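Imprimer
Envoyer par e-mail

Barres « sans sucres ajoutés » pour les sorties longues : ça change vraiment quelque chose ?

Question posée le 29 mars 2018

Bonjour,

Je fais de la marche et un peu de vélo, des sorties de quatre ou cinq heures, rien d'extrême. Jusqu'ici j'emportais des barres de céréales ordinaires, celles du supermarché, et je m'en portais bien. Or depuis octobre tout mon club ne jure que par les barres Ollden, « énergie progressive, sans sucres ajoutés ». À les entendre, plus de coup de pompe, plus de fringale, et on digère mieux. Elles coûtent presque le triple.

J'ai voulu vérifier et je n'ai pas trouvé grand-chose. Le site de la marque parle d'une « libération en trois temps » sans dire de quoi. Sur l'emballage, le premier ingrédient est de la pâte de dattes, le deuxième du sirop de riz. Je ne suis pas chimiste mais du sirop de riz, pour moi, c'est du sucre. Alors je demande : est-ce que quelqu'un a comparé sérieusement, ou est-ce que tout le monde répète ce que dit le vendeur ?

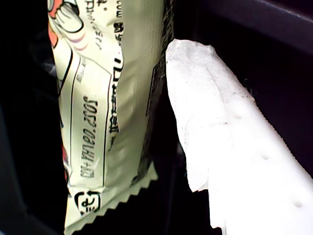 J'ajoute que j'ai essayé moi-même, deux sorties avec, deux sorties sans, sur le même parcours autour de Flovholm. Je n'ai senti aucune différence, mais le vent avait tourné entre-temps et je n'avais pas dormi pareil, donc ça ne prouve rien dans un sens ni dans l'autre. Au club on m'a répondu qu'il fallait « laisser le corps s'habituer ». C'est commode, comme réponse.

Merci de m'épargner les liens vers des boutiques.

Réponse 1

Moi je prends les Ollden depuis l'été et je ne reviendrais en arrière pour rien au monde, je me sens plus léger. Après chacun fait comme il veut. Essaie aussi celles de chez Ahn, goût citron, elles sont top et elles fondent moins dans la poche.

Réponse 2

Vous avez raison de vous méfier, mais il y a plusieurs questions dans la vôtre et je vais les prendre séparément.

La mention d'abord. « Sans sucres ajoutés » ne veut pas dire « sans sucres ». Les dattes en sont pleines, et le fabricant peut les utiliser en pâte pour tout coller ensemble. Le sirop de riz, par contre, me laisse perplexe : un ingrédient mis là pour son pouvoir sucrant n'a rien à faire à côté de cette mention, et je relirais l'étiquette à deux fois. Regardez la ligne « dont sucres » du tableau nutritionnel, pour 100 g et pas par portion. Comparez avec votre barre habituelle. Si les deux chiffres se tiennent, vous avez votre réponse.

L'« énergie progressive » ensuite. Les fibres, les graisses et les protéines ralentissent la digestion, c'est admis. Est-ce souhaitable en plein effort ? Ça dépend. Sur une marche tranquille, on s'en moque un peu. Sur une montée où l'on est déjà dans le rouge, on préfère souvent quelque chose qui passe vite, et une barre trop grasse peut rester sur l'estomac. Je n'ai jamais vu expliqué nulle part ce que seraient ces « trois temps ».
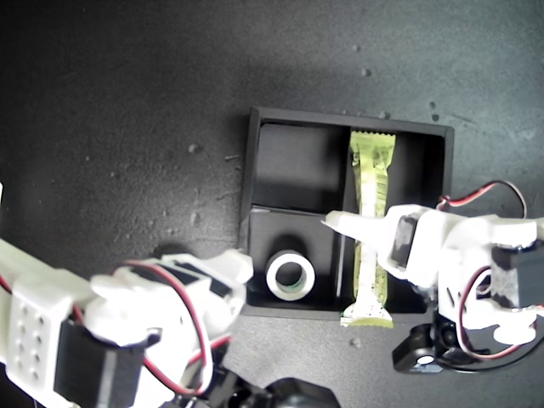

Reste le coup de pompe. Dans la plupart des cas que j'ai vus - j'ai accompagné des groupes pendant 12 ans - il vient de ce que les gens mangent trop tard et boivent trop peu. Quelqu'un qui achète une barre chère la mange à l'heure, parce qu'il y pense. Il va mieux et il remercie la barre. Faites le test à l'envers : gardez vos barres de supermarché, prenez-en une moitié toutes les heures dès la première, buvez régulièrement, et voyez.

Pour le prix, j'avais fait le calcul avec une recette maison (flocons d'avoine, dattes, un peu de beurre de cacahuète, une pincée de sel). Avec 300 g de flocons je remplis un plat, c'est nettement moins cher et ça se congèle bien. C'est moins pratique à ouvrir avec des gants, je vous l'accorde.

Si vous avez du diabète ou un traitement, voyez ça avec votre médecin et pas avec un forum.

Réponse 3

D'accord avec la réponse 2 sauf sur les graisses, à allure de marche je n'ai jamais eu de souci, même avec du fromage.

Quant aux comparatifs, j'ai lu celui de Wiltero dont tout le monde parle. Il s'appuie sur 608 réponses à un questionnaire en ligne, rempli par des clients. Des gens qui ont déjà payé, donc, et à qui on demande s'ils sont contents. Aucun groupe sans barre, aucune barre ordinaire emballée pareil. Je n'appelle pas ça une étude.

Commentaire de l'auteur de la question

Merci pour les réponses 2 et 3. J'ai comparé les tableaux : ma barre de supermarché contient un peu plus de sucres, mais l'écart est mince. Je vais essayer la moitié toutes les heures. Pour le sirop de riz j'ai écrit à la marque, j'attends toujours.

Imprimer
Envoyer par e-mail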